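Dadside
April 26, 2019

Polyester in a pot, part whatever

Quick one, typing between school pickup and dinner. Went to the open day at Futier yesterday evening. If you missed the earlier posts: small outfit by the Lâm, used to make resin for boat people, now trying to take polyester apart and sell the pieces back to whoever makes polyester. They want money for a bigger unit. Everyone wants money for a bigger unit.

Berkay Aksoy did the talk. Good speaker, too many slides. The chemistry part I mostly followed. Polyester is a long chain, you cook it with glycol and a catalyst, the chain comes apart, you get a monomer you can clean up and crystallize. Old idea, been in the textbooks for decades. The cleaning up is where the money goes. Dye, elastane, whatever finish was sprayed on to stop creasing. Cotton doesn't dissolve, so it sits there as sludge and has to be filtered out.

The current reactor holds 300 liters. Smaller than I pictured. Sort of a fat water heater with a stirrer motor on top. They run three batches and then shut down to clean the filters, and the cleaning takes longer than the batches did. He was pretty open about that, I liked him for it.

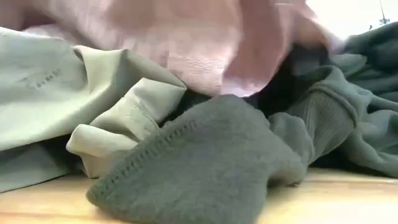 Pink knit on top, green underneath.

Yield. I asked, obviously. Back in February the number on their site was 75 percent of the polyester going in coming out as usable monomer. On the slide last night it was 65. So I put my hand up. Berkay said the first number was from clean offcuts, factory stuff, one color, and the new one is from real mixed clothes. Fair enough, but then fix the website. It still says 75 as of this morning, I checked over breakfast.

Also no number for energy. There was a slide with a bar chart with no units on the axis. Somebody behind me asked about heat and got told the figures are with the grant people. Hm. The glycol has to be boiled off and recovered and thats not free. I'd guess it's the biggest line on the bill after wages but I'm guessing.

They do have a solvent wash they're proud of, called Memow, which pulls the dye out before the cook. Smell in the wash room was like nail polish and wet dog. The bottle on display was a beautiful deep purple. What happens to the purple? It goes off by tanker, to be burned. OK.

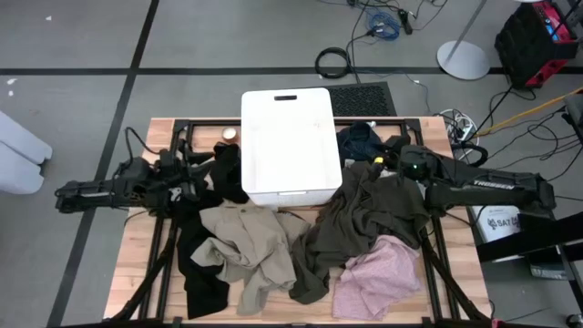 The money bit

Grant application goes in this spring. The plan is a unit ten times the size on the same lot, where the drum store is now. Half grant, half a loan, and some mystery partner who'll be announced "soon". I've been hearing soon for a while.

Lamduan Yimyam was there, she ran the resin line in the old days and knows that building better than anyone. Talked to her by the coffee. Her worry is feedstock. A bigger pot needs feeding all day every day and right now they get their bales from one sorter on a handshake. If the sorter gets a better price abroad the pot goes cold. She'd want a contract signed before a single bolt gets ordered. She also thinks the drum store floor won't take the weight but she said that with a grin so I dunno.

My own view, for what its worth: I'd fund a filter that doesn't clog before I'd fund a bigger tank. Sent them an email saying so. Got an auto reply.

Couple of things people keep asking in the comments so let me do one of them now, have to go put rice on.

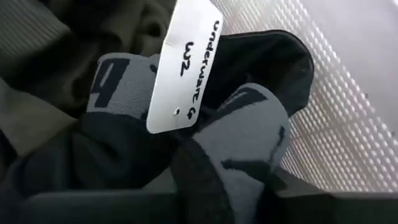 Can they take cotton and polyester blends?

Up to a point. Polyester goes into solution and the cotton stays behind as a solid, so a blend runs, but every bit of cotton is less product per batch and more to scrape off the filters. At the moment they turn down anything that's mostly cotton.

Rest of them next week. Rice.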